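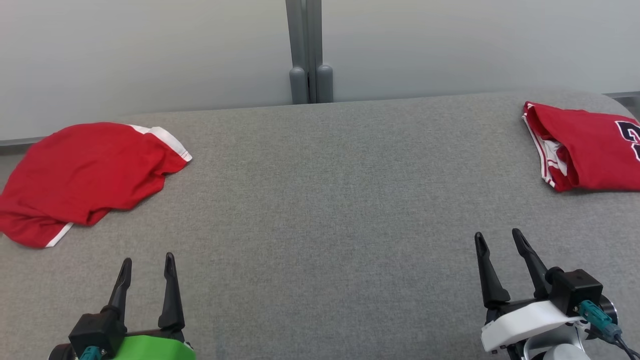

Man-lok Kao wrote back after the last newsletter to say that rolling is all very well for socks, but a team shirt wants folding flat with the number on the outside, or you'll be unrolling the whole bag on match morning to find yours. Fair point! I've been a roller for years, and I've come round.

So, the kit. We have 5 weeks until the Drestthorpe tournament and the red strip has been living in a heap since April, which is entirely my doing (I said I'd sort it, and then I bought biscuits instead). If you've got any of it at home, please fold it before you hand it back — it makes such a difference when it comes to packing.

My way now, pinched from Man-lok with a tweak or two. Lay the shirt face down on something padded, an ottoman or the end of the sofa, because it slides about much less than it does on a table. Sides in to the middle, bottom up to the neck, then in half again and turn it over so the number shows. You end up with a neat little parcel that sits nicely in the bag. 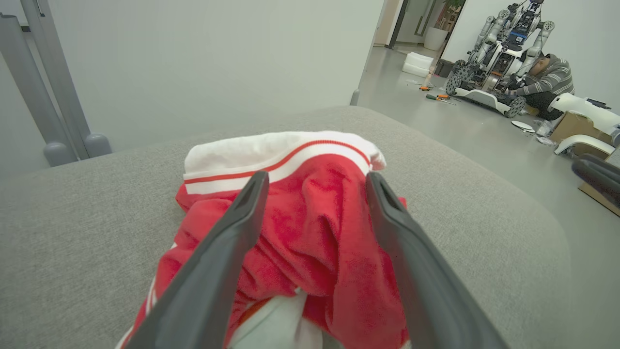
Anything with a waistband is more of a faff. The band wants to spring back and take the rest with it, so I smooth that part out first, put one leg over the other and fold up from the bottom, tucking the last bit under the band. Getsemaní does hers in thirds and they do look smarter, but I can't get mine to stay put.

White trim shows every mark, so do check it before you fold and not after. I've had to undo two of mine already. Cold wash, inside out, no softener please.

Bags go to Teodoro Carrillo when they're done, and he's also after the spare pump if anyone has seen it.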